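Surviving an Election Campaign at Home: Tips for the Kitchen Table, the Front Lawn and the Letterbox

An election campaign is a household event whether or not anyone in the household cares about the election. Paper comes through the slot. Signs go up on the verge. The phone rings at dinner. What follows has been tested over several campaigns in Rurton, a town where the candidates outnumber the parking spots, and most of it can be done with things already in the second drawer down.

Flyers: deal with them at the door

Keep a shallow box by the front door from the day the election is called. Everything political goes in it unread. Once a week, take the box to the kitchen table, pull out anything with an actual policy in it, and recycle the rest. The first part of this job is quicker than you would hope.

Glossy flyers are poor compost and worse fire starters. They smoulder, they stink, and the coated ones leave a grey skin on everything. Put them in the paper recycling if your council takes coated stock. Ours does. The Nadar side of the river, under a different council, did not for years, and people there were known to bring their flyers across the bridge after dark.

A heavy card flyer does have its uses. Folded in half it makes a decent scraper for dough on a benchtop, provided you put the plain side down. It will also level a wobbly table. Two thicknesses suit most café tables, and a major party brochure folded once will steady a washing machine through a full spin cycle, a service to the public you won't find mentioned in the brochure.

Magnets

Every sitting member sends a fridge magnet with emergency numbers and a large smile. Check the numbers before you trust them, as these things hang about for decades and offices move. Old magnets can be cut up with kitchen scissors and glued behind spice tins, which will then sit on the side of the fridge. Trim around the face first if you'd rather not meet it every time you want cumin.

Lawn signs that stay up

Most signs fail at the stake. The thin wire legs supplied with them are fine in soft soil and useless in February, when the ground here has the texture of a dinner plate. Soak the spot the night before, then make a pilot hole with an old screwdriver. Lean the sign slightly into the prevailing wind. If it's a corflute on a timber stake, use screws with wide washers, because staples pull straight through at the first gust and you'll be collecting your candidate from the neighbour's pool.

Know where the verge ends. Councils have their own rules on size and placement, and the rules are on the council website, generally three menus deeper than they ought to be. Keep signs well clear of driveways, and don't put one up on a rental without asking.

If a couple in the same house support different candidates, put both signs up at equal height and leave a gap between them wide enough for the mower. This applies to more than signs.

Once it's over, keep the corflute. Cleaned up, it makes excellent drawer liners, seedling trays and a floor for the chook house. Warm water, dish soap and a plastic scraper will lift most stickers. For the stubborn ones, rub in a little cooking oil, leave it for an hour and try again.
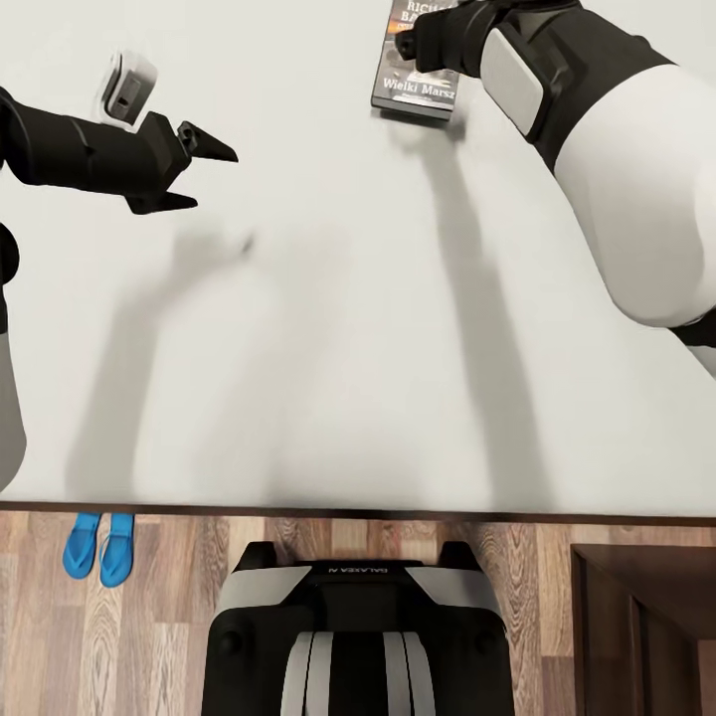 Can I wash a volunteer T-shirt with everything else?

Keep it separate for the first two washes, in cold water, turned inside out. Campaign shirts are printed in a hurry by the lowest bidder, and the party colour tends to seek new territory. After that it can go in with the darks, and within a year it will be a paint rag like all the others.

The letterboxing bag

Suppose you've weakened and agreed to deliver for somebody. Bundle flyers in lots of 50 with a rubber band around the short side, so you can thumb them off the top without stopping. A canvas shopping bag worn across the body beats a backpack, which has to come off at every corner. Fold the flyers at home in front of the telly. Folding them on the footpath in a breeze is a hobby for younger people.

Wear a cheap glove on the hand that goes into the slots. Letterboxes have edges and spiders. In Kalov, up in the hills, they also have snails, who eat the bottom inch of everything and so never learn who has been endorsed by the firefighters.

Skip any box with a "no junk mail" sticker unless you've checked what your local rules say about political material. It may be allowed. You will still be shouted at from a veranda.

Polling day baking

The sausage sizzle looks after itself. The cake stall is where things come unstuck, usually literally. Ice nothing that has to sit outdoors past mid-morning. Slices travel better than sponges, and a lamington can survive conditions that would finish off a cupcake. Line tins with baking paper that hangs over two sides so the whole slab lifts out for cutting, and wipe the knife between cuts with a hot damp cloth.

Label everything with its ingredients and skip the cute political names. The year somebody at the Skovton hall sold "Hung Parliament Brownies" they were asked until noon whether there was anything in them.

Bring coins for change. Card readers drop out in school halls as a matter of tradition.

The dinner table

Some households ban politics at meals. Ours allows it until the plates are cleared, at which point whoever is still talking washes up. The results have been excellent, and the roasting pan has never been so clean.

For callers at dinnertime, keep a pencil and a scrap of paper next to the phone and write down the party and the question before you answer it. It slows you down enough to be polite. If it's a recorded message, put the handset face down on the bench and go on mashing the potatoes.

Storing the leftovers

Keep one how-to-vote card from each campaign in a flat envelope somewhere dry, away from the kitchen. They take up no room and the grandchildren will find the haircuts instructive. Everything else can go out with the recycling, along with the box by the door, which by then will have lost its bottom.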